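How to record examples for a gripper task without wasting a month

Most guides to gathering examples begin with a number. Ours began with 1000, which somebody at Bristelar put on a slide, and I have yet to hear why. What follows is the routine we use at Curkis now. It is slower to set up and I trust the results a bit more, though not completely.

Step 1. Write the task in one sentence

If two people read the sentence and would do different things, go back and fix it. "Tidy the stands" is useless. "Lift the stand nearest the middle by its rod and put it down on bare wood" can be recorded and, more to the point, marked as a pass or a fail.

Step 2. Look through the wrist camera before you record

Do this on the same screen your operators will use. A layout that looks roomy when you stand over it can be cramped from the gripper. Thin black rods are a good test, as are black bases near black fingers.

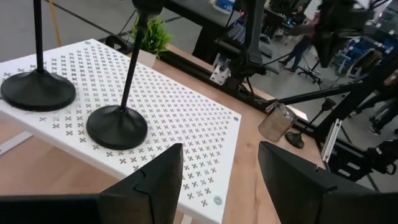 Wrist view: black stands on the perforated board, one more on the wood beside the jar.

Check that you can tell where each base ends. If you can't, I would not bet on the model doing it, whatever the Itance manual promises about "robust perception".

Step 3. Record a short batch and stop

We do 60 attempts, then down tools. Keep the failures, in a separate folder, with the reason typed in plain words. Watch the batch at normal speed and again slowly. You are looking for late grasps, long pauses and blur. People will tell you blur washes out in training. Perhaps it does. I'd still like to know how much of it I have.
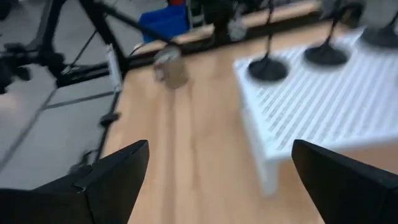 Fingers sharp, everything further off smeared. Tag clips like this one, don't bin them.

If more than a few clips look like that, slow the arm down and repeat the batch.

Step 4. Change one thing at a time

Swap the support, or move the objects, or change the operator. If you change all of them together, you'll have variety and no idea what it did for you.

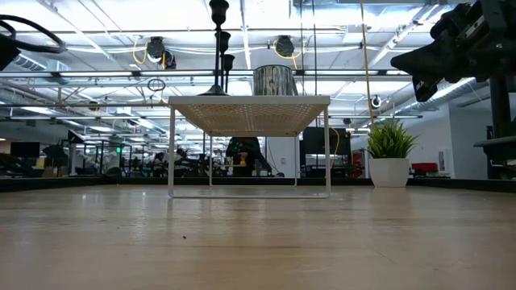
Variety is the most oversold word in this trade. Shuffling the same objects by a finger's width gives you a bigger folder and very little else. Height is a change worth making: with the can and the tall stand up on a white mesh table, the arm has to come in differently than it would for things on the wood. Leave the plant where it is for one batch, then move it for the next, and see whether your scores shift. Ours did, which was not a happy afternoon.

Step 5. Hold some back

Set aside 2 layouts that never go into training, and don't peek. The Halilović checklist says to do this last – do it first if you can bear to.

Step 6. Train early

Train on the first batch, poor as it will be. If going from there to 1000 examples barely moves the held-back score, more recording is unlikely to rescue you. Go back to step 1 and read your sentence again.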